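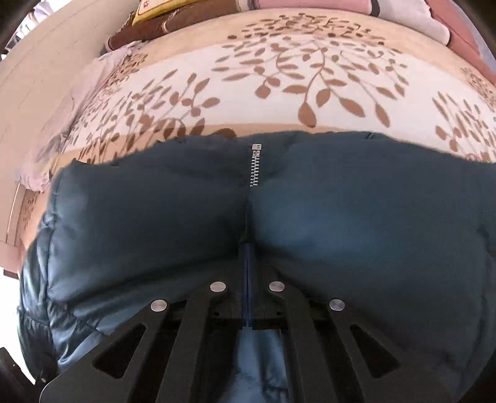 Puffer jacket on a bed with a floral bedspread.

Section 8: Setting up your roster for cut-down day

Birnetti Sideline lets a football staff keep one shared roster, move players between lists and send the final version to the league office. Read this section before your first cut-down. Revised May 21, 2025.

Before you start

You need an account with Head Coach or Roster Manager rights. Assistant coaches can view the roster and add notes, but they can't change a player's status. Check that every player has a jersey number and a position. Players with either field blank show up in gray and won't be included in the count.

Set the roster limit

1. Open Team Settings and select Roster Rules.
2. Choose your league from the list. If it isn't there, select Custom.
3. Enter the limit in the Active Players box. For the Plurnbridge league this is 40.
4. Enter the practice squad limit. Plurnbridge teams use 8.
5. Select Save. The counter at the top of the Roster page turns red when you are over the limit.

Note: Players on the injured list don't count toward the active limit unless you check Include Injured. Ask your league which way it wants this set.

Sort and compare players

1. Go to the Roster page and select Depth Chart.
2. Tap a position group, such as Offensive Line.
3. Drag players into order. The order is saved as you go.
4. To compare two players, tap both names and select Compare. Snap counts, grades and staff notes appear side by side.

If two coaches sort the same group at the same time, the last change wins. Have one person handle each group on the final day. The Change Log shows who moved whom, for example "M. Ogura moved G. Popescu from LG 2 to LG 3."

Release or move a player

1. Tap the player's name and select Change Status.
2. Pick Released, Practice Squad or Injured.
3. Add a reason if your league requires one.
4. Select Confirm.

The player stays in the Pending list until you submit. You can undo a pending move at any time before then.

Caution: Turn off Player Alerts before you begin. With alerts on, a player gets a message as soon as you tap Confirm, even though the move is still pending. Talk to the player first, then turn alerts back on.

Submit the final roster

1. Check that the counter is green.
2. Open Pending and read through every move.
3. Select Submit to League and enter your PIN.
4. Wait for the confirmation number, then print or save the page.

Caution: After you submit, the roster is locked. Only the league office can reopen it – allow one business day.

If something goes wrong

Error 86: A player is listed on two teams. Remove the duplicate or contact the other team.
Counter won't turn green: Look for a player with two positions. Use the Primary Position field to pick one.
Submit button missing: Your account doesn't have the correct rights. See Section 3, User Accounts.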